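I clean rooms at a place in Eltport, and since October we've had two robots working alongside us. A few people have asked how it's going, so I'll put it all in one thread.

1/ The company is Jastetar. They do serviced rooms, mostly for workers who stay a month or two. I've been there long enough to have trained half the people on my shift. We look after 175 rooms across two buildings, the main one and Trevham.

2/ The robots have two arms, with hands that have proper fingers. They came through a contractor called Chmielewska. The first thing we were told was that no jobs would go. The second thing we were told was that the rosters would change.

3/ So far both have been true. Nobody has been let go. But two people left on their own and those spots haven't been filled, and I don't think they will be.

4/ What the robots get is floor pickup after a checkout. Rubbish off the carpet, into the bucket. They don't do beds, they don't do bathrooms, and they don't touch anything that looks like it might belong to a guest.

5/ That last one is the tricky part. A person knows a torn wrapper from a phone charger without thinking. With the robot, somebody has to look at the room first and mark what stays. That somebody is usually me, and it's on my sheet now as a separate job called "pre-check".

6/ Pre-check is supposed to take five minutes. In a tidy room it does. In a room where someone has shredded packaging all over the carpet it takes longer, and those are the rooms they most want the robot in. 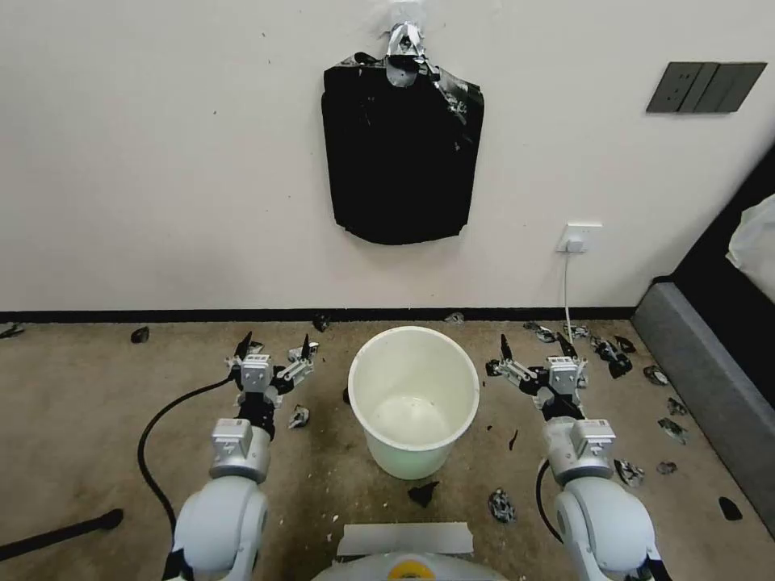 7/ Small flat scraps are the slow ones. On carpet you and I would use a fingernail, or just run the vacuum over and deal with the clog later. The robot goes piece by piece. Crumbs it leaves altogether, so the vacuum still comes out at the end, and that's still one of us.

8/ Cables are the other thing. Anything running along the floor has to be marked or moved before it starts. I've asked for clips on the skirting boards so the lamp and TV cords stay put. That would help the guests as well. No answer yet.

9/ Now the good side, and I do mean this. My knees are better. I used to be down on the floor in nearly every room, and by Saturday I'd be taking the stairs sideways. I'm down there a lot less now.

10/ The older women on the shift say the same about their backs. One of them was planning to finish up at the end of the year and has decided to stay on. That counts for something, and I'd like it to be in whatever report gets written.

11/ What's harder to explain to the office is how the day feels. Before, you had your rooms. You went in, shut the door, put the radio on and did the lot in your own order. Now I do a bit of one room, then a bit of another, then back to the first one to vacuum.

12/ It's more walking and less finishing. At the end of a shift I used to be able to say which rooms were mine. Now they're all partly mine.

13/ It's also quieter. Two of us used to do the bad rooms together and have a yarn while we did it. The bad rooms are where the robot goes now, so that's the company we lost.

14/ Pay. We got an extra 15 cents an hour for being "automation trained". The training was one morning and a laminated card. I'm not going to pretend that's a fair swap for a new set of duties, and our delegate has said so in writing.

15/ What we've asked for: pre-check counted as real time on the roster, a proper rate for whoever does it, and a say in which rooms go to the robot. The last one costs them nothing. We know the rooms. Some are fine for it and some will never be worth the set-up.

16/ The target is up to 100 rooms a week with robot pickup. We're nowhere near that and the office knows it. To be fair to the supervisor, she hasn't leaned on us over it. She did a week of pre-checks herself and came back with the same complaints we had.

17/ Someone asked if I'd send them back. No. I'd keep them, for the knees alone. I'd change who decides where they go and I'd change how the sheet is written up – most of what annoys me is on the sheet, and that part was done by people.

18/ The roster meeting is next week. I'll add to this thread once we hear back about the rate and the cord clips.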